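Corpus Delard — incipits de romans populaires francophones

Salut et bienvenue ! J'ai commencé ce jeu de données en octobre, parce que j'en avais assez de retaper des premières phrases de feuilletons à la main (et mes poignets aussi). On y trouve 373 incipits de romans parus en fascicules ou en petits volumes bon marché, tous dans le domaine public.

Contenu
Un fichier incipits.csv, encodé en UTF-8, séparateur point-virgule. Colonnes : titre, auteur, annee, editeur, incipit, source. Chaque incipit fait 200 mots au maximum, je coupe toujours à la fin d'une phrase. Le sous-dossier grumolmont contient les 30 textes wallons, avec leur orthographe d'origine — je n'ai rien modernisé, même quand ça pique les yeux !

Ce qui cloche encore
Les pseudonymes, surtout. Trois auteurs ont peut-être partagé la même signature et je n'ai pas tranché : la colonne auteur donne le nom imprimé sur la couverture, point. Les années manquantes sont laissées vides. L'OCR vient de Cloko, j'ai relu 100 notices ligne à ligne, les autres en diagonale (les « s » longs lus comme des « f », il en reste, pardon).

Utilisation
Le script kwok.py charge le tout et sort un tirage au hasard, pratique pour un atelier d'écriture ou un cours. Licence CC BY 4.0 pour mes notices, les textes eux-mêmes sont libres.
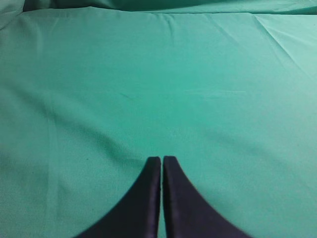 Pour les corrections, ouvrez un ticket avec le titre exact et la page, je m'en occupe en général le soir après 21 h.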